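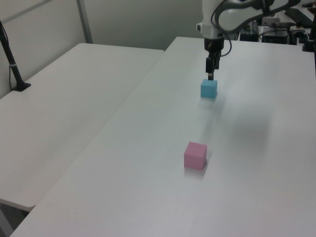 Two-finger gripper over a light-blue cube, pink cube nearer the front.

Drokuner Bench Practice Kit

We love this kit — it makes good cell habits easy to teach! You get a set of pastel cubes, a laminated rule card and a 44-page handbook by Jummai Ekwueme.

The card covers the basics: agree who holds the stop button, keep hands off the table while the arm is live, tape cables clear of the wrist, first run at low speed. The handbook adds a risk assessment you can fill in yourselves.

Suits arms with a reach of up to 700 mm.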